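April 23, 2026

Swapped fingers again today and I'm so glad I did. The curved soft ones from Sakolel finally got a full afternoon against the flat rubber pads we've been using since February, and I came home buzzing. Wrote half of this on the bus, so it's a mess.

Morning was dull. Recharged everything, re-zeroed both trigger encoders, found out the left one had drifted by 11 ticks overnight and couldn't work out why. Still can't. I put it back to zero and moved on, but I want to check it first thing tomorrow before anyone touches it.

Then the flat pads, one last time. They're great on boxes and anything stiff. On cloth they skate. You squeeze, the fabric bunches up between the tips, you lift, and half of it slides out the side. I've been blaming my wrists for weeks!

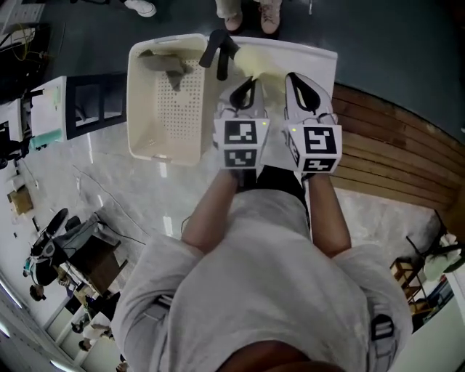 The Sakolel fingers bend before they close, and I hadn't understood how much that would matter until I had them on both hands. You can come in low and push down without worrying about jamming a hard tip into the table. The crumpled yellow cloth was the one I'd been dreading, all ridges and no obvious corner, and pressing in with both grippers at once felt completely natural. The black inner pads do most of the holding, I think, and the curve lets them find the fabric by themselves. I kept going well past when I meant to stop — my forearms are paying for it tonight.

Logging held up too. The Yazdani controller is at 2,200 cycles on the same pair of springs with no slop I can feel, and the trigger is still light enough that I forget about it. The Dronduseck one has a nicer grip shape and I like where the thumb sits, but there's a lag on release that drives me nuts. Open your hand, wait, and then it lets go. Fine for blocks, awful for folding. I'd love the Dronduseck shell with the Yazdani insides. Maybe ask if the mounting holes line up? They look close.

Tracking was good except when I crossed my hands and one set of markers hid the other. My own fault. Have to remember to keep the top faces up and work side by side.

Total for the cloth set is now 1,378 takes, which leaves a long way to 3,000, but for the first time I don't mind the number. With the flat pads I'd have been begging for a week of boxes.

For tomorrow: left encoder, spare finger pads out of the drawer, try a towel (thick!), write to Brustudstead about a softer version of the same curve. Also eat lunch before two.

Contact | © 2026 | Back to top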